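Table clutter

Table clutter is the mixed collection of small household things that gathers on a dining table, kitchen table, hall stand or other flat surface near the middle of a home. The term is used loosely. Some writers keep it for things that have no proper home elsewhere, while others apply it to anything left on a table between meals, including things that will be put back within the hour. No agreed definition exists, and most of the claims made about the subject in household advice books rest on thin evidence.

Overview

The items found on a cluttered table tend to come from several rooms at once. Crockery and fruit belong to the kitchen, brushes and small bottles to the bathroom or laundry, and phones and charging cables to no room in particular. Opened packaging is common too, as boxes are often kept after the contents have been used, or partly used, and then serve as trays for other things.

Writers on housekeeping usually separate clutter from dirt. A table may be clean and cluttered, or bare and sticky. The distinction is sensible enough, though it is often followed by the less sensible claim that clutter always leads to dirt. Whether it does depends on who wipes the table and how often they are willing to lift things to do it.

Causes

The most common explanation is convenience. A table is at hand height, is usually close to a door or a power point, and has more free space than a bench or a shelf. Objects set down there for a moment are easy to see and easy to reach, and there is little pressure to move them until the table is needed for something else.

A second explanation, popular in magazine articles, is that each household has a fixed level of clutter and will return to it after every clean-up. This is repeated widely and has never been properly tested. Supporters point to homes where the table fills again within days. Homes where it doesn't are seldom written about.

A third explanation puts the blame on a lack of storage. Makers of storage goods favour this view, for reasons that need no spelling out. Adding drawers and baskets can help where there were none, but a household that already has empty cupboards and a full table is unlikely to be helped by another cupboard.

Typical contents

Lists of typical contents vary with the household and with whoever drew up the list. The following groups turn up in most of them.

Packaging. Cardboard boxes with the lid open or removed, snack packets, and clear or cloudy plastic containers with the price or barcode label still on.

Crockery. Mugs above all, and bowls, sometimes with a spoon or other utensil left standing in them.

Cleaning and grooming items. Handled brushes, small bottles, cloths and sponges.

Food. Fruit that keeps at room temperature, most often citrus, apples and bananas.

Electrical items. Phones, chargers and loose cables. 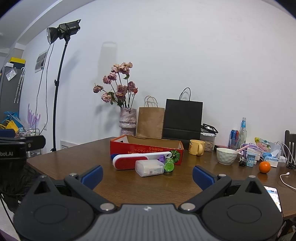
Page last changed: 08/06/2022

Mixed items on a dark brown wooden table, among them an open red cardboard box, a white-handled brush, a yellow mug, a bowl, an orange fruit and a phone with its screen lit.

Mixed tables of this kind are hard to sort by the usual advice, which assumes that like things will be found together. A brush lying on the same table as a bowl has to go one way and the bowl another. Advice to "deal with one category at a time" means several trips past the same table, and it isn't clear that this is any quicker than picking things up in the order they come.

Methods of clearing

The Wegener method, named after a household course of that name, asks the tidier to take everything off the table, wipe it, and return only what will be used that day. It is simple and it gives a quick result. Its weakness is the pile on the floor or the chair, which the course material treats in a single paragraph.

The Hasham system uses one tray per table. Anything that fits on the tray may stay, and anything that doesn't must go. Followers describe it as strict. Critics note that the tray is still clutter, with a rim around it, and that the size of the tray is left up to the owner.

A third approach, with no name, is to clear the table only when a meal is due. It is probably the oldest and is certainly the most widely practised. It seldom appears in books, having little in it to sell.

Charging cables cause trouble for all three methods. A cable put away in a drawer is normally back on the table by evening, and most guides now allow one to stay out if it is coiled or clipped to the edge.

Claims and criticism

A booklet issued by the Funville home centre states that the ordinary household has 1,000 loose items on its tables and benches at any time. The booklet gives no source. The same figure appears in an earlier Drakov catalogue, where it refers to items in the whole house, garage included, and it seems likely that one was copied from the other with the meaning changed along the way. Neither says what counts as an item, so that a jar of buttons could meet the total by itself.

The Funville booklet also says that 70 per cent of people feel calmer at a clear table. Readers are not told how many people were asked, what they were asked, or whether they were in the shop at the time. The figure should be treated with caution, and it has been removed from this article twice and put back twice.

Claims about time lost looking for things are no firmer. Some people with crowded tables say they know exactly where everything is. This is also untested.

Seasonal change

Table clutter is said to be worst in November, when catalogues and early parcels arrive. The claim comes from retailers and may say more about their own calendar than about anybody's table. School holidays, house moves and wet weather have all been put forward as well.

See also

Junk drawer
Kitchen bench
Fruit bowl
Spring cleaning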